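4. House rules for hand-held gripper sessions

I'll start with the rules, because they're what people write to me about, and come back to the numbers in section 5. When we began at Notcombe we had one side of A4 pinned up by the door. By March it had grown to eleven pages and I'm fairly sure I was the only person who had read all of them. So Laiba Rajput and I sat down with the session logs (541 sessions at that point, from the Notcombe and Marwat sites together) and asked of every rule: has anyone ever broken this, and did it matter when they did? If we couldn't find a case, the rule went into an appendix. What stayed is what I describe here, and we now call it the Otau sheet, after the project.

4.1 Before picking anything up

The first rule is about the desk. We ask operators to leave it looking like somebody's desk. Early on people tidied everything away before a session, and the recordings from those weeks are nearly useless for what we wanted, as no real desk is that bare! The sheet now says: move what is breakable, sharp or private, and leave the rest where you found it. "Private" caused more arguments than the other two put together. Parveen Mughal wanted a list (letters, screens, medicine, family photographs) and I wanted to trust people's common sense. Parveen won, and she was right to, judging by the number of envelopes I later found in my own recordings.

The second rule is the check of the tool itself. Open and close the jaws fully three times, look at the marker for scuffs, and wipe the lens. It takes less than a minute. Of the 541 sessions, 25 had to be thrown out for faults this check would have caught, nearly all of them a smeared lens or a marker that had started to peel at a corner. That's a small share, I know, but each one had cost somebody a morning.

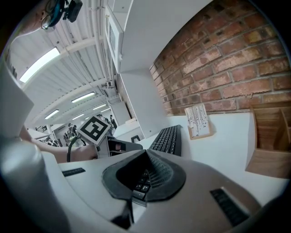
4.2 Working with two tools

Two-handed work needs its own rules, and we were slow to write them. The one I'd press on anybody starting out is that each marker should stay visible to the other tool for as much of the task as you can manage. You can't always manage it. Reaching across a keyboard, say, the wrist turns without you thinking about it and the marker swings off towards the ceiling. We used to stop the recording when that happened. Now we let it run, and the operator says "lost" out loud, and whoever does the review decides. Beat Ruchti, who reviewed 200 of the Marwat sessions more or less single-handed, asked for this change and I've not heard a complaint since, from him or from anyone else.

Cables come next. Any cable from a tool must have enough slack for a full turn of the wrist, and it must hang on the outside of the arm. I'd have called that obvious before I watched somebody sweep a pen pot off a desk with one.

Then there's speed. We don't set a limit in figures (we tried, and operators spent the whole session worrying about it). The sheet says to move as you would with a full cup in your hand. Naheed Sial thinks this is far too woolly for a standard and has told me so in writing, twice. I've left it in. When we compared the sessions recorded before and after the wording changed, the jerky starts that had bothered our reviewers were much less common, although I should admit that the operators had also had more practice by then, and I can't separate the two.

4.3 Other people in the room

Our sites are shared, so the rules have to cover people who haven't signed up for anything. A notice goes on the door while recording is on. Anyone who walks through may ask for the session to be deleted, on the spot or later, and they don't have to say why. Faces are blurred before a recording leaves the building, including those a long way off, where you'd think nobody could be recognised. I thought so too, until Noura Sfeir picked out a colleague at the far end of a room purely from how he stood. After that we stopped making an exception for distance.

4.4 What we would change

Of the 356 sessions recorded under the current sheet, the rule most often skipped was the three-times jaw check, usually in the afternoon and usually by people who had done it that morning. We haven't found a cure. A printed tick-box was filled in faithfully whether or not the check had been done, so it told us nothing. Halisel, who run the same kind of sessions with a smaller crew, have the second operator do the check on the first one's tool, and we plan to copy them when the next round starts at Marwat. If it works there we'll rewrite the second rule and put the new sheet up at Notcombe too.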